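Clultico open day — demo notes and data card

Notes by Zeyu Qin. Jun 8, 2021. Quick write-up, will tidy later.

What it is
Recordings from the two-arm table demo, Astmont site. Visitors from Lambert came through in the morning, school group after lunch. Same table all day, same tape.

Contents
- 73 episodes, 2 operators
- 18 visitors signed the sheet
- max 3000 steps per episode, anything longer got chopped
- joint logs + head view, synced at export

Setup
Objects go inside the grey tape. Bell on the robot's right-hand side, small dark block in the middle. Left hand stays open and upright, right hand does the bell.
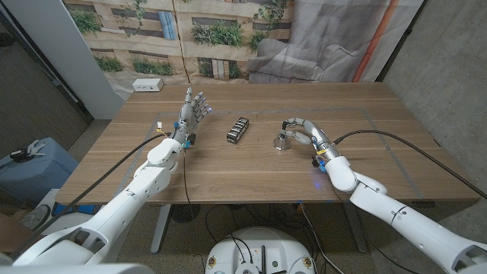 The task
Pick up bell, hold clear of the table, put it back inside the tape. Block is a distractor — don't score it. Start pose drifts a bit between operators, left as is.

Known problems
- afternoon episodes have visitors talking over the operator, audio stripped
- a few labels say "cup", should be "bell". Fixed in the Gridar export, not in the raw folder
- lighting changed at lunch, blinds went up
- dropped bells are kept and marked fail, please dont delete them 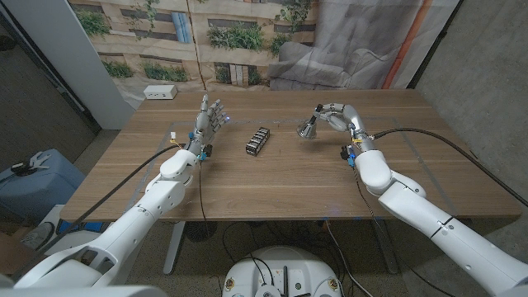

Bell held just above the table in the right hand, block between the two hands.

Use
Fine for internal training and slides. Ask before passing it on. January demo set is a seperate folder, different table, don't mix them.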